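Acta de la reunión de seguimiento. Jornada de demostración, sede de Harkville

Preside Thierry Gaillard. Se abre la sesión a las 9:30.

1. Visita de Inanham
Se confirma la visita para un viernes de octubre. Asistirán 18 personas, en 2 grupos. La demostración de teleoperación y registro con pinzas manuales se hará en la sala de trabajo, sin trasladar equipos al vestíbulo.

2. Contenido de la demostración
Cada grupo verá una secuencia completa: calibración de marcadores, toma de objetos y revisión de los datos en pantalla. Duración fijada: 33 minutos por grupo, turno de preguntas incluido.

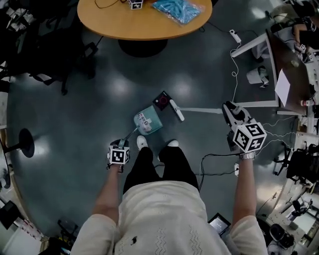 Gaillard pide que la calibración se repita antes de la entrada del segundo grupo. Se aprueba. Garg entregará la hoja de parámetros el día anterior.

3. Instalación
El cableado de suelo en zona de paso irá canalizado. Presupuesto máximo: 800 euros, con cargo a la partida de Rornton.

4. Ruegos y preguntas
Se solicita versión en francés del folleto técnico. Queda pendiente de traducción.

Se levanta la sesión a las 10:15.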